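Lecture 3: Learning from demonstrations, continued

Last time we trained a policy on single pick-and-place moves. The Starnis set has 613 demonstrations of longer kitchen tasks, and the plain policy does poorly on them because small errors add up.

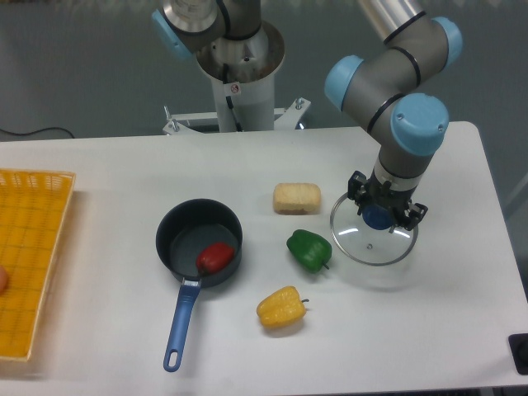
Action chunking is the fix we study today. The policy predicts the next 60 actions at once, runs the first 14, then predicts again. Longer chunks give smoother motion but react late. A glass lid held at a tilt in two fingers, with a pepper already in the saucepan, is a state where late reactions cost a lot: a slip has to be caught within a few steps. Mendoza's results show the same trade-off.

Reading: Mendoza notes, section 3. Bring your loss plots to lab.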